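Dulen House Family Residence
Gallery: Folding Clothes in the Bedrooms

Dulen House, on the east side of Bronitz, provides furnished rooms to families for stays of up to 25 weeks. The pages in this gallery series show everyday housekeeping as it is carried out in the residence. Earlier pages covered the kitchens and the shared laundry on the lower floor. The present page is concerned with clothing, and in particular with the use of the bed as a folding surface.

Rooms on the Staltthorpe corridor have no table large enough for folding. Residents are advised to make the bed first, pull the sheet flat, and bring clean clothes from the laundry one load at a time. Dark items are best kept together, as they shed onto lighter bedding and pick up fibers in return.
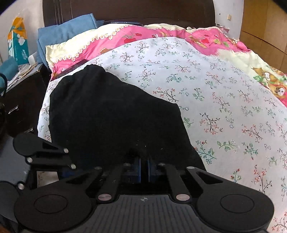

Bedding at Dulen House is chosen by each family from the linen store on arrival, and children are encouraged to select their own. The store holds 91 sets, nearly all of them donated, and matching is not required. A flowered sheet may be paired with a quilt from a different set, as with the sprigs of brown, green, red and light blue beneath the black garment and the pink quilt bunched up toward the headboard. Pillowcases with lace trim should be washed in a mesh bag, which may be borrowed from the front office and returned the same day.

Folding instructions are posted inside the linen store door. For trousers and other items with an elastic waist, residents are asked to lay one leg over the other, smooth the seat, and fold from the hem toward the waistband. The result should be a flat rectangle that can be stacked — tightly rolled clothing tends to open again in the wardrobe.

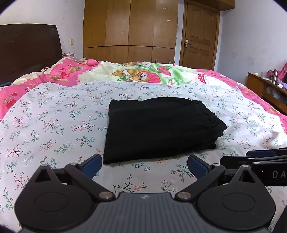
Folded black garment with a gathered elastic waistband, on a flowered sheet. Wood-grain wardrobe and paneled door in the background.

Wardrobes are built in and are shared by all occupants of a room. The residence suggests a separate section for each person, with heavier pieces at the bottom. Extra hangers are available in packs of 4 from the front office. Clothing left in the laundry for more than three days is moved to the Paul Room, where it may be collected at any time before 9 p.m.

Soft or bulky pieces should be spread out by hand before folding, with sleeves and corners drawn clear of the middle.

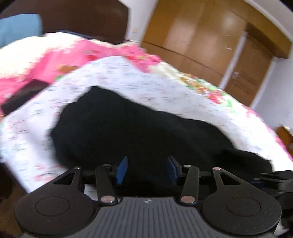
Black garment in a loose mound on the bed, on white floral bedding.

The next page in the series, on storing winter blankets, will be added in September.

Page last updated 14 June 2025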